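Varndale Publishes Revised Folding Guide for Knit Shirts

Bed-surface method replaces the table method in the Pelten home storage series

TINDONVILLE, February - Varndale has released the third edition of the Pelten Guide to Folding and Storing Knit Shirts, a working document for homes, dormitories and shared apartments. The edition covers polo shirts, T-shirts and light sweatshirts. It takes effect for all Pelten courses in March and replaces the second edition in full.

The main change concerns the work surface. Earlier editions assumed a table at waist height. The new edition is written for a bed, with the shirt laid on a fitted or flat sheet. A review of 246 household questionnaires returned to Varndale showed that most folding is done on the bed, and that many respondents had no table long enough for an adult shirt with the sleeves open. The measurements, the order of folds and the section on posture have been rewritten to suit.

Surface preparation

Section 2 deals with the bed itself. Blankets are moved to one side and folded back. The sheet is pulled toward the corners until the larger creases are out; a fully smooth sheet is not required. Chargers, cables, plug adapters, string and small loose items are taken off the area where the shirt will lie. A hard object under knit fabric leaves the body panel uneven, and the fault is usually noticed only after the second fold.

The first picture shows a bed with a cable, a plug adapter and a tangle of orange and red string on the sheet, all items named in the section 2 checklist.

Laying out a polo shirt

Polo shirts have their own section for the first time. The collar and placket are stiffer than the body, and the table method tended to press a crease into the collar edge. The revised procedure starts with the shirt face up and the body spread flat. The placket is straightened by hand from the top button down. The collar is then opened and set evenly on both sides. Sleeves are left open until the body has been checked for twist, a common result of line drying.

The second and third pictures show a green polo shirt with a white collar stripe, laid out flat with the placket buttons facing up. Folded items are stacked farther back on the bed in the second picture, in the position the guide recommends for finished work. 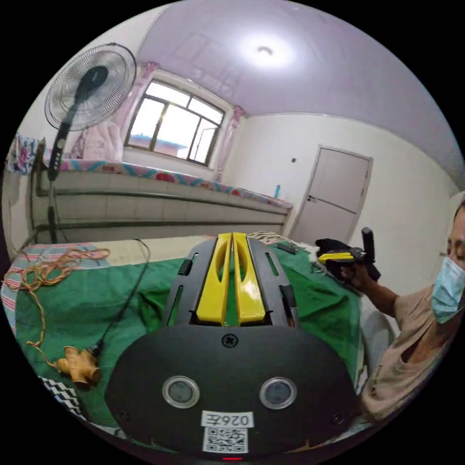
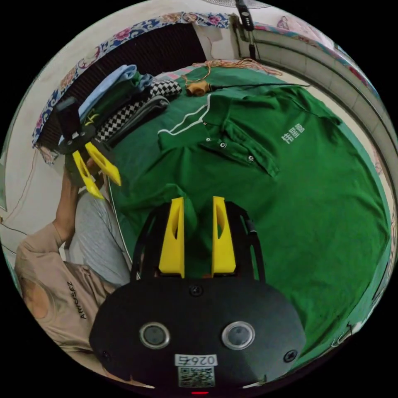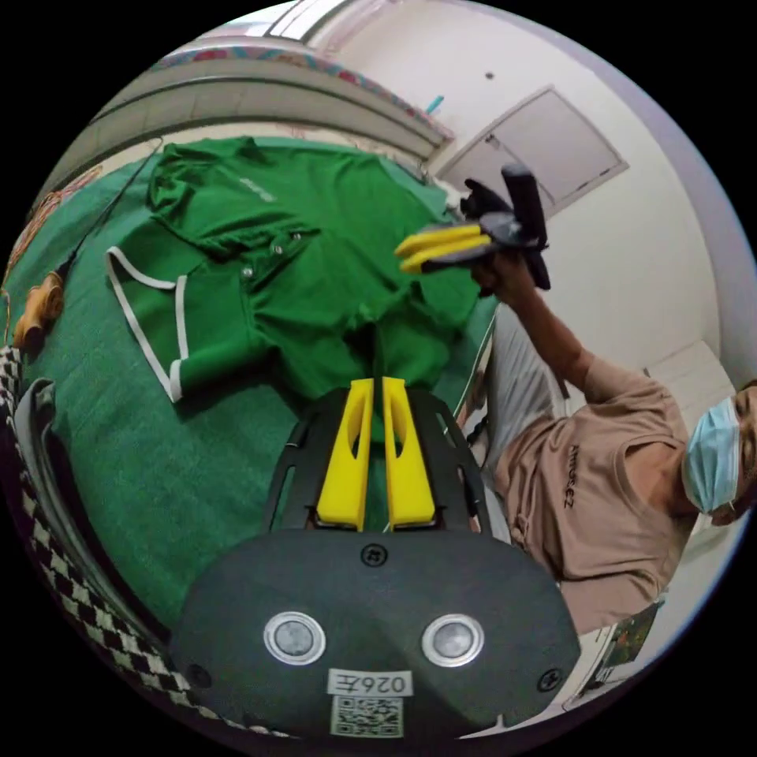

One reader of the draft, writing from a shared apartment in Tindonville, objected that a soft mattress makes the side folds harder to keep straight and asked for the table method to stay in as an option. Varndale has kept a short version of it in Appendix B. The same reader reported that setting the collar before touching the sleeves had cut down on ironing, and that the old instruction to button the placket all the way up could be dropped without any loss. The third edition now asks for the top button only.

Fold sequence

After layout, the shirt is turned face down in one movement, held at the shoulder seams. Each side is brought in to a line just outside the collar, with the sleeve laid back along the fold. The hem is raised to the middle of the body, and the lower half is then folded up to meet the base of the collar. The finished shirt is turned over and placed on the stack with the collar facing the user.

For drawers, Varndale recommends a finished width of 246 mm for adult sizes up to large and 273 mm for anything above. The two widths match the Gavalas divider set and can be checked with the card strip printed inside the back cover. Readers with other drawer fittings should measure the compartment and take off a small allowance for the thickness of the side folds.

Stacking

Heavier items go at the bottom of the stack. Shirts with contrast trim are kept away from dark garments that have been washed fewer than 3 times - color transfer in storage is uncommon but was mentioned in several questionnaires. Stacks on the bed are limited to what can be lifted with both hands without tilting. Patterned and plain items may share a stack.

Changes from the second edition

Section 4, on hanging knit shirts, has been withdrawn. The table of drying times has moved to the Pelten laundry guide. Drawings of the side folds have been redone at a larger scale, and the T-shirt section has been shortened by 2 pages.

Availability

The guide is available in print from Varndale and from stores that carry Gavalas storage products. Holders of the second edition may exchange it at the Varndale office in Tindonville until the end of April. Course instructors will receive the new edition with their spring materials. Corrections and questions about the measurements should be sent to the Pelten series desk at Varndale, with the section number given.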